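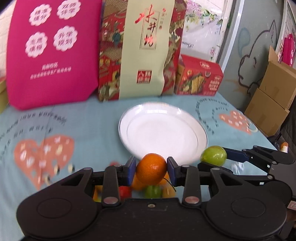

Ila Play Fruit and Veg Set with White Serving Plate: a long-term review

I should say at the start that I bought this set for a grown-up reason. I run a small table-setting and flower class out of my front room in the winter months, and I wanted fruit that would sit in a bowl from one week to the next without going soft at the bottom. My eldest had other ideas, the youngest had the same ideas, and so the whole lot has had a much harder life than I planned for it. That makes me quite a good person to review it, I think, as I've now had it for the better part of a year and can tell you how it stands up to arranging and to being thrown down the stairs!

The set is by Ila and I ordered it through Ranasinghe, the homewares people, who were very nice on the phone when the first parcel went astray. It comes with a mixed lot of fruit and vegetables, and I added a plain round plate from Fokitz with a thin silver rim, because you do need something to put it all on and the wicker tray in the Ila range was far too big for my table.

The oranges

These are the stars. The colour is a proper bright orange, the sort you see on a market stall in November when everything else has gone grey, and the peel has that slight dimpling all over it with a bit of shine. Put one at the front of a plate and people reach for it. My mother-in-law has done it twice, and the second time she had been warned. They are light, lighter than you expect when you pick one up, and they do roll, so if your table has any sort of slope to it (ours has, it's an old house) you will want to wedge them in with something else.

The green fruit

I'm still not certain whether the little round green one is meant to be an apple or a small pear. The leaflet says "green fruit", which is no help to anybody. We call it the apple. It's a shiny yellowy green and it looks lovely beside an orange, and I find I use it more than anything else in the box, mostly to stop a plate looking too warm. If I'm being picky, the shine is a touch too much under a bright lamp. By daylight you'd never notice.

The peppers and the small red ones

The green pepper is very good and a nice size next to the rest. The yellow pepper I'm less fond of. It does its job tucked in behind other things, where you only catch a bit of the colour, but I wouldn't put it at the front. The small red fruits are the ones that go missing. They travel! I have found them in a slipper, under the piano stool and in the bed more times than I can say, and if you have a dog I would put them somewhere high up.

The plate

I was in two minds about the Fokitz plate. It's white, round, with a raised edge and the silver line running round it, and for laying out fruit it really is just right, as the edge stops things rolling off and the white makes the colours sing. I do wish it were an inch or so wider. You can get a nice little group on it, but once you start being generous it all piles up and somebody has to come off again. It has been washed by hand every time, on my husband's orders, and the rim still looks smart.

Where we use it

On the dining table for my classes, with a linen runner. The rest of the time it lives wherever the children have carried it, and at the moment that means on top of a bedsheet, the light blue one with the pink hearts and the curly writing. I grumbled at first and then had to admit that the fruit looks very cheerful against it. A pale blue background does a great deal for an orange. I have since bought a blue cloth from Flekness for the class, much the same shade and minus the hearts, and it was the best small purchase I made all year.

If you are setting out a plate of your own, start with the biggest thing slightly off the middle, then bring the green one in close to it, and leave more of the plate showing than feels comfortable. My students always want to fill it. Two or three pieces and some bare china will look better in nearly every case, and you can scatter what's left on the cloth behind.

Cleaning and wear

A damp cloth and a drop of washing-up liquid. Please don't soak them, I did it once with the green pepper and it took an age to feel right again. There is a small scuff on one orange, which I turn to the back, and one of the stalks has gone a bit bendy. Nothing has split. The box they came in gave up long before the fruit did, so ours are kept in an old biscuit tin with a tea towel folded in the bottom.

Would I buy it again?

Yes, and I nearly have, because I'd like more oranges and they won't sell them singly. I've written to Ranasinghe about it and they say it has been passed on. For a class, or a kitchen shelf that gets too much sun for real fruit, it's a very pleasing set and I haven't seen nicer at the price. For children it is perhaps a little grand, although mine have certainly had their money's worth out of it.

I'd give it 4 out of 5, with the missing mark for the yellow pepper and that unhelpful leaflet. The plate gets 4 as well. The blue cloth gets the full 5, and if Flekness bring it out in a larger size I shall be first in the queue.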